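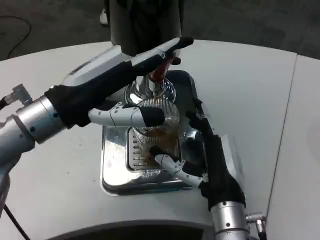

Der Hebel blieb unten

Ein zweiarmiger Roboter zapft Getränke, 1.217 Durchläufe lang ohne nennenswerten Zwischenfall. Dann läuft ein Glas über, und die Steuerung meldet einen Erfolg. Rekonstruktion eines kleinen Fehlers mit größeren Folgen.

Der Vorgang dauert im Protokoll 34 Sekunden. Glas greifen, unter den Auslauf führen, Hebel betätigen, Füllstand abwarten, Hebel loslassen, Glas abstellen. Am Versuchsplatz der Firma Ekdale lief diese Abfolge seit dem Sommer fast täglich, mit Tee im Spender und Teppich unter dem Tisch. Im Dezember 2023 ließ der Roboter den Hebel nicht los. Der Tee stieg über den Glasrand, füllte die Tropfschale und lief über die Tischplatte auf den Boden. Gestoppt wurde die Anlage von Hand.

Verletzt wurde niemand. Der Schaden war überschaubar: ein Handgelenk, das zur Trocknung zum Hersteller musste, eine Steckverbindung mit Feuchtigkeit im Gehäuse, ein Fleck im Teppich. Im Protokoll stand hinter dem Durchlauf trotzdem das Wort »abgeschlossen«. Dieser Eintrag hat die Ingenieure bei Ekdale länger beschäftigt als das Wasser im Stecker.

Was die Hand wusste

Ekkachai Nilsuwan leitet den Versuchsbetrieb. Er hat die Aufzeichnung des Durchlaufs Gelenk für Gelenk ausgewertet. »Der Finger lag auf dem Hebel und hat gedrückt, und die Software war überzeugt, dass er oben ist«, sagt er. »Beide Seiten hatten Daten, die ihnen recht gaben.«

Die Hände, eine Baureihe des Zulieferers Stendar, messen die Winkel ihrer Finger an den Antrieben in der Mittelhand. Die Kraft wird über Seilzüge in die Glieder übertragen. Hakt ein Zug oder dehnt er sich, dreht der Antrieb in die Sollstellung, während das Fingerglied zurückbleibt. Genau das war geschehen. Der Antrieb hatte 27 Grad zurückgelegt, am Finger kam davon fast nichts an. Ein Sensor, der die Stellung am Gelenk selbst misst, ist in dieser Ausführung nicht eingebaut.

Dass der Zug schwergängig wurde, lag nach Einschätzung des Herstellers an der Stoffhülle über der Hand. Sie soll Kanten abdecken und Griffigkeit geben. Über die Monate hatte sie gesüßten Tee aufgenommen, der beim Trocknen verklebte. Die Wartungsanleitung sah einen Wechsel der Hüllen bei sichtbarem Verschleiß vor. Verschlissen sah der Stoff nicht aus.
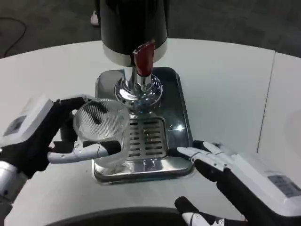

Zapfversuch am Getränkespender: Die linke Hand hält das Glas neben dem Auslauf, die rechte greift geöffnet zur Tropfschale.

Drei Prüfungen, ein Signal

Die Ablaufsteuerung, intern Felon genannt, kannte zu diesem Zeitpunkt drei Bedingungen für das Ende des Zapfvorgangs. Der Hebelfinger musste in Ruhestellung sein, die Kamera musste einen Füllstand über dem Mindestwert erkennen, und die vorgegebene Zapfzeit musste verstrichen sein. Auf dem Papier sah das nach mehrfacher Absicherung aus.

In der Praxis beantwortete nur die erste Bedingung die Frage, ob noch etwas läuft, und sie stützte sich auf den Antriebswinkel. Die Kamera suchte nach einem Mindestwert. Ein Höchstwert war nie hinterlegt worden. Ein überlaufendes Glas erfüllte die Bedingung deshalb ebenso wie ein halb volles, und die Zapfzeit lief ohnehin ab.

Hinzu kam das Glas. Die senkrechten Rippen brechen das Licht, und auf den verchromten Flächen darunter spiegelt sich fast alles, was sich davor bewegt. Die Bildauswertung von Hamada, die Ekdale einsetzt, war mit glattwandigen Gläsern eingerichtet und später für gerippte angepasst worden. Schaumränder und Schlieren verschoben den geschätzten Pegel mitunter deutlich. Im Team hatte man sich angewöhnt, der Kamera in Zweifelsfällen weniger zu glauben als der Hand.

»Das war über Monate eine gute Entscheidung«, sagt Nilsuwan. Warnungen der Bildauswertung, die dem Fingersignal widersprachen, wurden herausgefiltert und nur in eine Nebendatei geschrieben. Dort fanden sich nach dem Vorfall 55 Einträge, die meisten davon aus den letzten beiden Wochen. In vielen Fällen hatte sich der Finger verspätet gelöst, jeweils um Bruchteile einer Sekunde. Gelesen hatte die Datei vorher niemand.

Der Weg zum Taster

Auch beim Nothalt gab es Klärungsbedarf. Der Taster hing an der Wand hinter dem Arbeitsplatz. Wer am Tisch saß, musste aufstehen und um die Anlage herumgehen, an den Kabeln vorbei. Bei einem Spender mit Tee ist das ärgerlich. Ekdale plant allerdings Versuche mit Heißwasser, und dafür hätte die Berufsgenossenschaft vermutlich Fragen gestellt.

Dazu kommt, was ein Nothalt bei dieser Hand bewirkt. Die Antriebe werden stromlos, die Finger bleiben durch die Reibung der Getriebe weitgehend stehen. Ein gedrückter Hebel bleibt also gedrückt. Beim Vorfall musste ein Mitarbeiter den Finger nach dem Abschalten vom Hebel heben, während der Tee weiterlief.

Was geändert wurde

Seit Januar sitzt ein elektrisches Ventil in der Zuleitung des Spenders. Es schließt, sobald der Nothalt ausgelöst wird oder die Zapfzeit um mehr als eine Sekunde überschritten ist. Unter der Tropfschale liegt eine Waage, deren Wert unabhängig von Hand und Kamera geprüft wird. Der Taster ist an die Tischkante gewandert, ein zweiter hängt weiterhin an der Wand.

Die Stoffhüllen werden nach festen Intervallen getauscht. Widersprüche zwischen Kamera und Hand halten den Ablauf jetzt an, was die Zahl der Unterbrechungen spürbar erhöht hat. Einige davon gehen auf Spiegelungen zurück und ließen sich mit etwas Aufwand herausrechnen. Nilsuwan will damit vorerst warten.

Stendar hat angekündigt, in der nächsten Baureihe Sensoren direkt an den Fingergelenken anzubieten, zunächst für Daumen und Zeigefinger. Ein Liefertermin steht noch aus. Die Versuche mit Heißwasser sind bis dahin zurückgestellt.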